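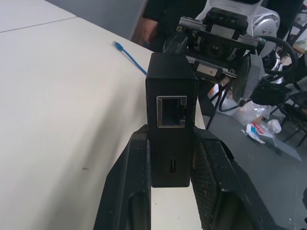
¿Hacen falta miles de demostraciones para que un robot aprenda a enchufar un cable de red? Con bastantes menos alcanza, siempre que sean variadas y estén hechas con paciencia.

Lo digo con cariño, porque yo también fui de los que juntaban por juntar. En Nestow llegamos a 1.153 grabaciones y la política seguía titubeando delante del puerto. Después Trinity Lindgren nos convenció de entrenar con casi 30, cambiando cada vez el ángulo de la caja y la caída del cable (¡qué discusiones tuvimos!), y acertó 21 inserciones seguidas. Me gustaría que se publicara más sobre cómo se eligen los datos.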